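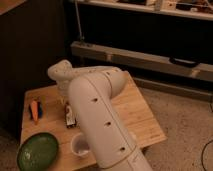 A green bowl and a small white cup on a wooden tabletop.

Why are bowls and cups shiny?

Look at the dishes in your home. Many of them shine when the light falls on them. A flower pot in the garden may be made of clay too, but often it does not shine at all. It feels dry and a little rough under your finger. What makes the difference?

The answer is a thin coat that is called glaze. You say it like "glays." Not every bowl or cup has a glaze, because some are made of plastic, metal or wood. But very many dishes are made of clay, and on this page we will learn about those ones.

First comes the clay

Clay is a kind of very fine earth. When it has water in it, it is soft and you can press it into any shape you like. When it dries, it becomes hard, but it is still weak. If you put a dry clay cup in water, it goes back to mud!

So the potter must bake it. A potter is a person who makes things from clay. The oven for clay is called a kiln, and it is much hotter than the oven in a kitchen. After the baking, the clay can never become mud again. It has changed for always.

Then comes the glaze

Baked clay can still have tiny holes in it. They are so small that you cannot see them. Water goes slowly into these holes, and this is why a flower pot becomes dark when you water the plant.

For a cup this is not so good. The potter therefore mixes a special powder with water and puts the cup in it, or paints it with a brush. Now the cup looks dusty and dull. It goes into the kiln for the second time, and in the heat the powder melts. When it cools down, it is a thin skin of glass. The skin closes the holes, and it makes the cup smooth and easy to wash.

Where does the color come from?

Some metals give color to a glaze. Copper can make green. Cobalt makes a strong blue. Iron can make brown, yellow, and even some kinds of green. It is a surprise for many children that the powder often has a different color before it goes into the kiln. Florencio Lozano, a potter in Naston, keeps small baked test pieces on a string so he can remember which powder is which. He has 70 of them.

Why can you see a bright line on the rim?

Glass is smooth, and smooth things send the light back to your eyes. On the curved edge of a bowl the light often makes a thin bright line. Inside the bowl it is darker, because the sides stop some of the light from coming in.

Try it at home

Put a bowl and a cup on a table near a lamp. Find the brightest place on each one. Now walk slowly to the other side of the table and look again. Did the bright place move? Draw what you saw, and ask an adult to help you if the lamp is hot.

New words
Glaze: a thin skin of glass on baked clay
Kiln: a very hot oven for clay
Potter: a person who makes things from clay
Rim: the top edge of a bowl or a cup

Text by Blažena Ondrejka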